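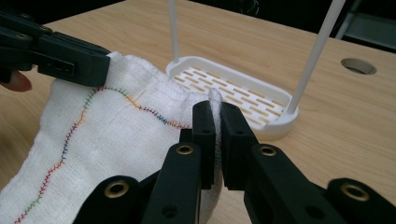
White towel, held at the fold.

12/07/2018 | By Siham Fakhoury

Linen prices go up in January

Makport Laundry will raise its rate for bath towels by 6 cents apiece starting in January. Sheets and pillowcases stay the same. Guesthouses that send fewer than 80 pieces a week can still use the Londoño Street drop-off, open until noon on Saturdays. Please tie bags shut and put your account number on the tag.

Filed under: Member Notices

Recent items
Winter parking rules
Clinavel road closure
Voso booking fees explained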